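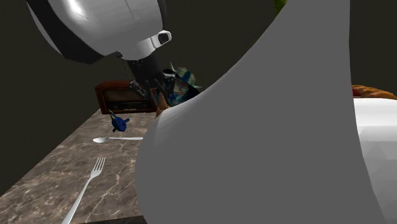 Issue 12, page 2

Getting candle wax out of a tablecloth

My aunt Ifigeneia Koutsoukos ran a small guest house called the Sarero, and she owned more white tablecloths than anyone I've met. I learned this from her one October when I knocked a lit candle clean over her best one. She didn't shout, she just handed me a butter knife!

First, leave it alone. I know you want to dab at it, but warm wax only spreads. Let it go hard, and if you're in a hurry pop the cloth in a bag and put it in the freezer for a bit.

Now scrape. Use something blunt (an old bank card is fine) and hold the cloth flat with your other hand. Most of the wax should come off in flakes. Do this over a bin, not over the carpet like I did.

Next, set the iron to warm with no steam. Put kitchen paper under the stain and another piece on top, then press for a few seconds and lift. You'll see a greasy patch on the paper. Move to a clean bit and go again until nothing more comes through.

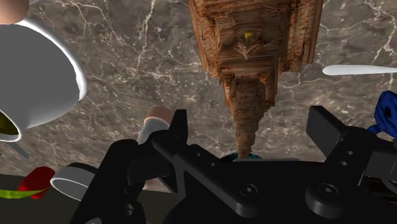 Coloured wax is a bit more bother, as the dye stays behind after the wax has gone. Dab it from the back with a little surgical spirit on cotton wool, trying a hidden corner first, then wash the cloth as hot as the label allows. Have a look at whatever was underneath too, as wax likes to seep through. On grey-brown marble with thin white and pale-gold veins, a pale drip can hide very nicely among the streaks, so run your fingertips over it and lift any lumps with a wooden spoon handle. Keep the spirit and any vinegar well away from stone, please.

Don't tumble dry until you're sure the mark has gone. Hang the cloth up, look at it in daylight, and do the ironing bit again if you need to. Red wax took me two goes.

Next issue: Arlo Haverford on beetroot.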